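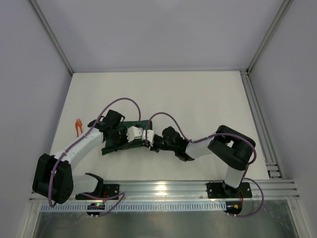 February, Purkholm cell, after lunch

Redid the cable slack on both arms this morning. The purple one on the left kept tugging at the wrist on long reaches, so I gave it a bigger loop over the shoulder and did the right to match. Looks a bit silly — who cares, it moves freely now!

Base plates: checked every bolt into the front rail. 2 on the right were loose (again), so they got threadlocker this time.

Ran the green cloth for 100 cycles at the slow setting. One wrist fault at 800 on the counter, cleared with a restart, haven't seen it since. Dorian Gilbert thinks it's the red wires at the base and I sort of agree, they have no strain relief at all. Clips are on order from Nwachukwu.

Still to do: re-zero the left wrist, wipe down the table.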